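Home Docs Data Changelog Contact

# Ellwood Recipe Cards

Hi! This is the README for the Ellwood recipe card collection, a set of typed-up recipes from four small towns' worth of church cookbooks, index cards and the backs of envelopes. I started it because my aunt's card for vinegar pie had faded so badly I could barely read the amounts, and then people started handing me their own boxes, and well, it got out of hand in the best way.

If you just want the recipes, grab `cards.csv` and have fun. If you want to know why "butter the size of an egg" has its own column, keep reading.

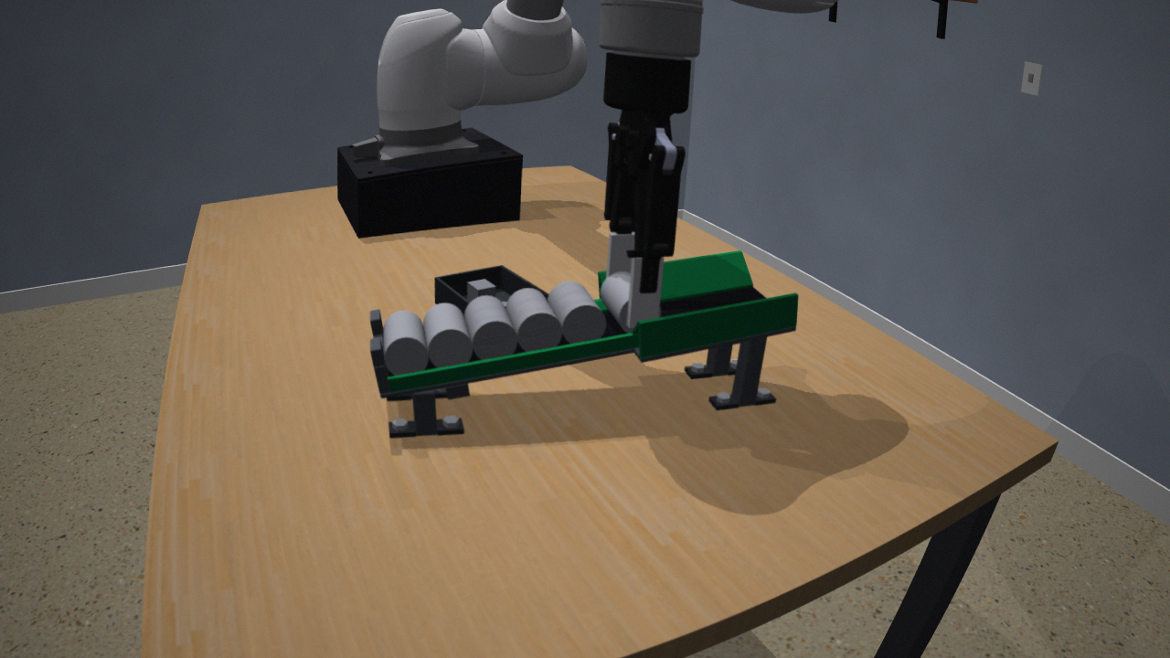

*Page last changed: June, by Ryan Staniforth*

## What's in the folder

- `cards.csv` – one row per card, with the title, the ingredients as written, the steps as written and my notes
- `measures.csv` – every odd measure I ran into, with my best guess in cups or spoons
- `boxes.csv` – which box each card came out of, and which town
- `notes/` – longer ramblings about single cards, mostly pie

There are 29 boxes so far. Most came from Korndale and Distlow, and the rest are from Corimholm and Ellwood itself (I named the whole thing after Ellwood before I knew how far it would spread, sorry to everybody in Distlow).

## How I type them up

I copy the card exactly, misspellings and all. If somebody wrote "choclate" three different ways on one card, you get all three. The cleaned-up spelling goes in the `title_clean` column so you can search without guessing, but I leave the ingredients and steps alone. I tried fixing them at first and it took all the fun out – you lose the person pretty fast.

Crossed-out words go in square brackets. Anything added later in a different pen goes in curly ones. A lot of the good stuff is in the curly ones, like "too sweet" or "use less soda!!" or the name of the cousin who can't have nuts.

When I can't read a word I put a question mark. Please don't fill these in unless you've seen the same recipe on another card, and if you have, tell me which card it was. I got burned on this with a Korndale relish where I was sure the word was "celery" and it was "celery seed," and that is a very different jar of relish.
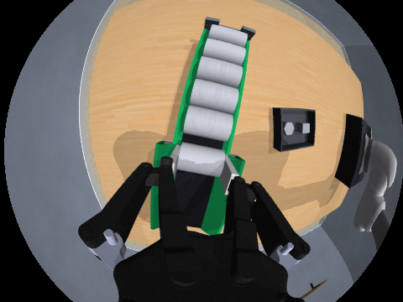
Oven temperatures are their own headache. Plenty of the older cards only say "quick oven" or "slow oven," and the `oven` column keeps those words. I added `oven_guess` for people who want a number, but it's my guess and I bake in a gas oven that runs hot, so watch your cookies.

## Odd measures

My favorite file! Some of the ones you'll meet:

- a teacup (I use a scant cup)
- a walnut of lard
- "flour to stiffen"
- 5 cents' worth of yeast, which I gave up on and left blank
- a No. 2 can, which at least you can look up

If your family had its own version of any of these, I'd love to hear it. The Distlow cards use "glass" all over the place and two people from the same street gave me two different answers.

## Things that are wrong with it

The box labels are a mess. A few boxes were combined before they got to me, so a card marked Corimholm may have come from somebody's sister in Korndale. There are also way too many desserts. People save cake cards and toss the one for Tuesday-night beans, I guess.
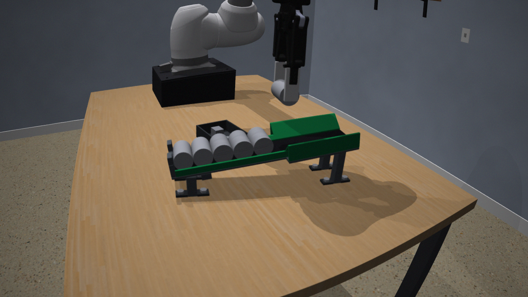
I also haven't tested most of these. I've made 20 of them all the way through and those have a `y` in the `cooked` column. Canning recipes are in here as history only – please use current directions from somewhere you trust before you put anything up in jars.

## Using it

Cook from it, print it, put it in your own family cookbook. If you share the file itself, keep this README with it so the brackets make sense. Corrections can go through the contact page, and please give me the card number along with the fix. Next up is a shoebox of pickle cards from Distlow, held together with a rubber band that fell apart as soon as I touched it.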